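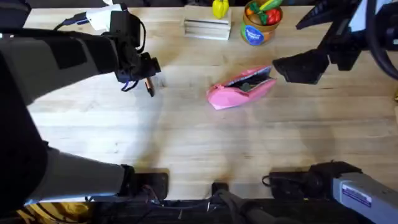

I put off buying a proper tabletop for years. We had the old kitchen table from my aunt, which wobbled, and then a door on trestles, which didn't wobble but did catch everybody's sleeves. So when the Valivholm butcher-block top went on sale in April I gave in, drove out to Tudose with the back seats folded down, and came home very pleased with myself and slightly unable to see out of the rear window.

It's had 516 days of hard use now, so I feel entitled to an opinion.

First, the weight. The 80 inch size is a serious piece of wood and you will want a second person, preferably one who doesn't mind being shouted at on the stairs. Mine was Vasilică Olteanu from across the landing, who also talked me into moving the legs in a few inches from the ends. He was right and I've told him so (twice!).

The finish it comes with is thin. Valivholm calls it "ready to use" and I suppose it is, if you never set down a mug. I sanded it lightly and gave it three coats of Cikirness hard oil, leaving a full night between coats, and after that tea and tomato sauce wiped right off. Turmeric did not. There's a yellow thumbprint near my chair that I've grown fond of.

It moved a bit the first winter – one corner lifted enough to rock a plate – and settled down again by spring. Do use the slotted brackets and don't crank the screws tight, because the wood needs somewhere to go. The leaflet mentions this on the back page in very small print.

I also looked at the Gostusier top, which was 747 against the 736 I paid. It has a prettier edge, but it only came in the shorter length and the shop wouldn't deliver above the second floor.

Would I buy it again? Yes, happily, though I'd order the oil at the same time and save myself the extra drive. Four and a half stars, with the half held back for that leaflet.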